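Section 4. Container Sorting: First Run

Read this before you believe the Gatska brochure. The Kováčik two-arm kit can be set up in an afternoon, but the "90 seconds to first pick" figure leaves out everything in steps 1 through 4.

1. Turn the main switch off. Check that each purple cable has enough slack for the full swing of its arm. Move both arms by hand through their whole range. If a cable pulls tight at any point, reroute it now.

2. Place the mesh basket at the rear of the work surface. The software claims to find it at any angle. In our Studville tests it did, most of the time.

3. Stand the containers between the two grippers. Start with cans. Clear glass is listed as supported, but we would leave it out of the first run.

4. Turn the power on and run Home, then Teach. Keep your hands off the surface until both arms stop.

5. Start the sort at the lowest speed setting. Watch a full cycle before you raise it.

CAUTION: The grippers do not know how full a bottle is. Do not use open containers.

NOTE: The maker rates the finger pads for 3,000 picks. We replaced ours after 200. Order spares with the kit.

NOTE: Flemimano support will ask for the log file first. Save it before you restart, as a restart erases it. The July update was supposed to change this and did not.

If an arm stalls over a container, press Stop and go back to step 4. Do not pull the container free while the power is on.
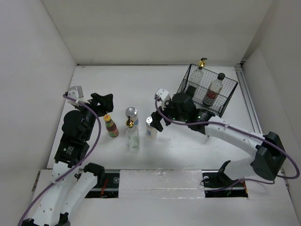 Fig. 4. Both arms over the work surface, mesh basket at the rear right.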